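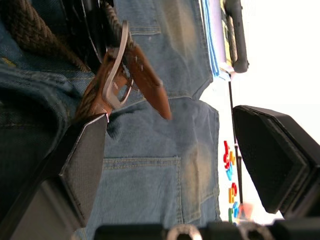
Wenn der Greifer am Gürtel hängen bleibt: Fehlersuche Schritt für Schritt

Ich gebe es zu, beim Thema Gürtel habe ich schon ordentlich geflucht! Unsere zweiarmige Zelle (intern heißt sie Pivstead) hat Jeans wochenlang brav gehandhabt, und dann kam ein Flechtgürtel dazu. Ergebnis: Finger verhakt, Arm zieht weiter, Schutzstopp. In einer Testreihe mit 169 Durchläufen ist mir das 21-mal passiert, und so bin ich rangegangen.

1. Erst mal stehen lassen
Nach dem Schutzstopp bitte nicht sofort quittieren! Der Gürtel kann unter Spannung stehen, und wenn der Arm losfährt, habt ihr die Finger dazwischen. Also Not-Halt drücken, Greifer von Hand entlasten, Stoff lösen. Dann erst das Log sichern.

2. Kraftgrenze prüfen
Bei mir stand sie noch auf dem Wert für dicke Stoffstapel (peinlich, ich weiß). Ich bin auf 8 Newton runter, das reicht für die Gürtelspitze locker.

3. Greifpunkt verlegen
Geflecht gibt nach und rutscht gern zwischen die Fingerkanten. Besser ist das glatte Lederende: Ein Arm nimmt die Spitze, der andere bleibt weit geöffnet über dem Geflecht und schließt erst, wenn der erste sicher hält.
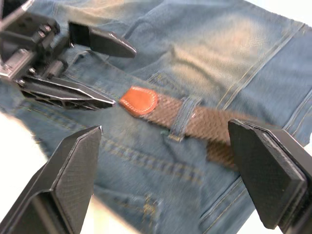
4. Gürtelschlaufe als Sperrzone anlegen
Die Schlaufe war bei mir der eigentliche Übeltäter. Im Planer Camargo lege ich jetzt einen kleinen Sperrbereich drum herum, und der Zug geht nur noch längs zum Gürtel.

5. Langsam wieder anfahren
Die ersten Durchläufe mit reduzierter Geschwindigkeit, eine Hand am Not-Halt. Schaut euch dabei die Kraftkurve an: Ein steiler Zacken kurz nach dem Schließen heißt, dass wieder etwas klemmt. Dann zurück zu Schritt 3.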